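Real Estate Principles
Handout 9: Fixtures and Personal Property

Read pages 71 to 74 of the course reader before class. The Irkley problem at the end will be discussed in small groups, so bring notes on it.

Why the distinction matters

Real property is land and what is permanently attached to it. Personal property is everything else a person owns. A deed transfers real property. Personal property is transferred by a bill of sale, or simply by handing it over.

A fixture is an item that started out as personal property and has become part of the real property by being attached to it. A water heater in a store is personal property. Once it is plumbed into a basement it is a fixture, and it passes to the buyer with the house unless the contract says it doesn't.

The question comes up in several settings besides sales. A lender with a mortgage on the house usually has a claim on the fixtures too. A tenant who moves out may want to take things along. Property tax rules may treat the two kinds of property differently. Insurance policies often cover the building under one section and the contents under another.

The tests

Courts in most states look at some version of the following. The wording and the weight given to each test vary by state.

Method of attachment. How is the item fastened, and what damage would removing it cause? Items that are bolted, glued, wired or plumbed in are more likely to be fixtures. An item that plugs into an outlet and slides out is usually personal property. Weight alone can sometimes be enough, as with a heavy statue set on a base in a garden.

Adaptation. Was the item made or cut to fit this property? Storm windows sized for a particular house are usually fixtures even while they are stacked in the garage. House keys are treated the same way, although they are attached to nothing.

Relationship of the parties. When the facts are close, courts tend to favor a buyer over a seller and a residential tenant over a landlord.

Intention. Did the person who installed the item mean it to stay? Most courts treat this as the main test and use the others as evidence of it. Intention is judged by what a reasonable person would conclude from the facts. A seller's private plan to take the chandelier does not count for much if nothing was said.

Agreement. A written contract term settles the matter between the parties, whatever the other tests would say. It does not necessarily bind a third party such as a lender.

Trade fixtures

Equipment that a commercial tenant installs to run a business is called a trade fixture. Despite the name, it remains the tenant's personal property. Bakery ovens, barber chairs and store display cases are common examples. The tenant may remove trade fixtures before the lease ends but must repair the damage that removal causes. Anything left behind may become the landlord's — read the lease.

Plants and crops

Trees, shrubs and perennial plants are normally real property. Annual crops that need yearly labor are often treated as personal property. A tenant farmer generally keeps the right to come back and harvest a crop planted before the lease ended.

Kitchens

More disputes in this course's problem sets come from the kitchen than from any other room, so it is worth going through one slowly. Sinks, faucets, countertops, cabinets and built-in shelves are normally fixtures. A freestanding refrigerator is normally personal property. A built-in refrigerator with panels matched to the cabinets is harder, and so is a range that slides out but is connected to a gas line. Jars, dishes and small appliances on the counter are personal property.

Window glass and frames are part of the building. Curtain rods are usually fixtures and the curtains hanging from them are usually not, which surprises many sellers. State forms often deal with both by name. 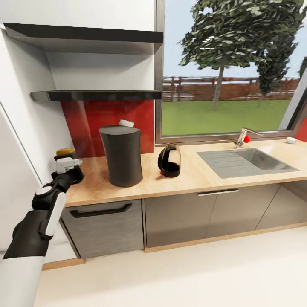
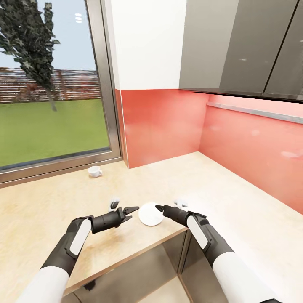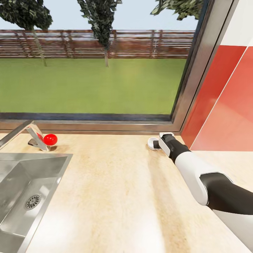
Kitchen counters, computer renderings. All three also show a window; a sink is in the first and third.

The Irkley problem

The seller of a house in Irkley signs a contract that says only "house and lot, with all fixtures." Before closing, the seller removes these items:

A Selludum wall oven, screwed into a cabinet opening built for it.
A mirror hung on two picture hooks in the hall.
A bookcase 20 inches deep, cut to fit under the stairs but not fastened.
A rose bush dug up from the front yard.

The buyer, Tremero Holdings, asks for all four back. The seller replies that the oven was always going to the next house and that a neighbor had been told so.

1. Apply each test to each item. Note where two tests point in different directions.
2. Does the conversation with the neighbor change your answer on the oven?
3. Suppose the house had been leased to Subramaniam Bakery, which had installed the oven for its business. Who may remove it, and by when?
4. Draft one sentence for the contract that would have prevented the dispute over the bookcase.

Written answers to question 4 are collected at the start of class.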